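Mon 27 October

Got in before eight and restarted the planner from Friday's branch. The overnight batch had run through all 200 episodes this time, so the memory fix held. The log was huge because I left debug printing on in the grasp scorer. Turned that off first.

Morning: grasp sampling

The kitchen task has been stuck on the same thing for two weeks. The planner finds a good path to the cup, then the scorer picks a grasp on the far side and the arm has to swing its elbow toward the wall to get there. In the logs this shows up as a plan that takes four or five seconds and then gets thrown out by the collision check. I had blamed the collision margins. Dinesh Pant thought it was the sampler, and he was right.

The sampler draws 30 candidates per object and ranks them before anything asks if the arm can reach them. With a saucer under the cup, most of the low ones are useless, so what survives is a handful of rim grasps in whatever direction the random seed liked. I moved the reachability check ahead of the ranking and let it keep drawing until it has 30 that pass. Planning time went up a little on the easy objects and dropped a lot on the cup.

Also found that the approach distance was being read in the object frame and applied in the base frame. It only matters when the cup is turned. That bug has been in there since April and I wrote it.

Lunch at my desk. Rukik pushed a new release of the simulator bridge and I decided to leave it alone until this works.

Afternoon: the cup again

Ran the cup task on the Grønli kitchen with the new order of checks. Twenty-seven good approaches out of the first 30, and the three failures were all the same: the wrist joint hit its limit just before closing. I can live with that for now. A small bias toward the middle of the wrist range should cover it.

Stepped through one of the runs slowly and paused it with the fingers near the rim and the handle. The arm comes in from the right, and the coffee maker and the glass jar are both close enough to the cup that I wanted to see the clearances for myself - the numbers in the log don't give me a feel for it.

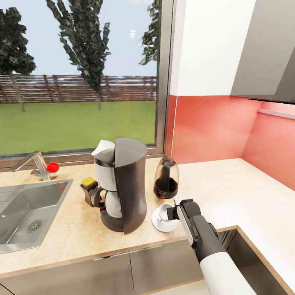
Evening: perception

Spent the last around two hours on the pose estimator with less to show for it. The jar is clear glass and the depth estimate goes straight through it in places, so the obstacle map gets a hole where the jar should be. Tried filling holes from the segmentation mask. It works but makes the jar too fat, and then the planner gets nervous about the cup next to it. Left it behind a flag, off by default.

The Pirna config still fails to load. Missing joint name in the gripper file, I think. Dinesh has the Tullthorpe scenes to finish, so I'll look at it myself tomorrow after the wrist bias.

Started the overnight batch at 7:10 with debug printing off. Checked twice.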